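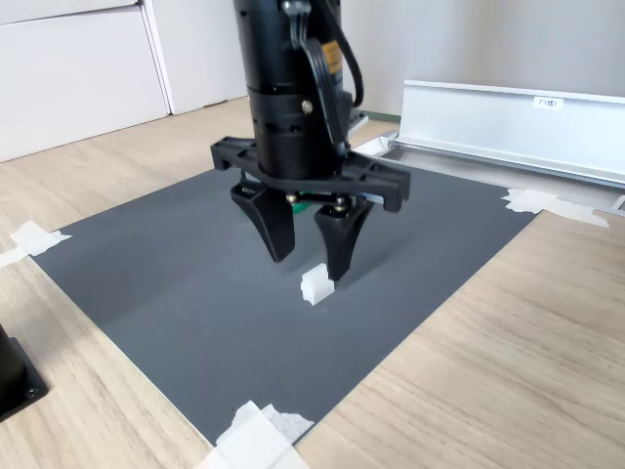
Evening Stock Associate, Breltcombe Fabrics & Notions

Location: Stulo store and warehouse
Hours: Part time, evenings, 4:30 p.m. to 9:30 p.m.
Reports to: Stockroom Lead
Start: November

About us

Breltcombe sells fabric, thread, zippers, buttons and sewing supplies to home sewers and small workshops. We have a store in Stulo and a mail-order warehouse behind it in the same building. The warehouse ships to customers in the region and restocks our smaller store in Arnunum. We carry 4000 different items, most of them small, and a lot of the job is knowing where they live.

The job

You will work the evening shift in the warehouse and spend part of most shifts on the store floor after closing. The main duties are:

Picking and packing mail orders that came in during the day
Cutting fabric to length from the bolt and labeling each cut
Receiving deliveries and checking them against the packing slip
Refilling thread racks, button drawers and pattern cabinets
Counting one section of stock per shift and entering the count in our inventory system
Packing the weekly transfer to Arnunum
Sweeping the cutting area and taking cardboard to the baler

The busy season runs from the start of the job until the holidays, then picks up again when the spring cottons come in. January is slow and mostly stock counts.

What we are looking for

You need to be able to read a tape measure in inches and in yards, including eighths. You should be comfortable standing for a full shift and lifting bolts and boxes of up to 10 pounds many times an evening. Heavier rolls go on the cart and are moved by two people.

We need someone who writes clearly enough that the morning crew can read a bin label. Basic computer skills are fine. We will teach you the inventory system, the cutting table and the label printer.

Sewing experience is useful but not required. If you can tell a twill from a poplin, say so in your application. Past work in a stockroom, library, parts counter or mailroom counts in your favor.

You must be 18 or older to use the baler. The building has one flight of stairs to the upper storage level and a freight elevator — please let us know if you would need to use the elevator and we will plan your sections around it.

Pay and benefits

Pay is hourly and depends on experience. The rate for each step is posted in the break room and will be sent to anyone invited to interview. Evening hours carry a shift premium. You will get paid sick time from your first day, paid vacation after the trial period, and a staff discount on everything except sewing machines. Parking behind the building is free. The Quan bus line stops across the street, and the last bus leaves after the shift ends.

How to apply

Send a resume and a short note to the hiring desk, or drop both off at the cutting counter in Stulo during store hours. Put job number 3539 on the note. Tell us which evenings you can work and the earliest date you could start. A page is plenty.

Interviews take half an hour and include a short practical: you will be given a packing slip and asked to pick an order from the shelves. We answer every application, whether or not we ask you in.

The position stays open until filled.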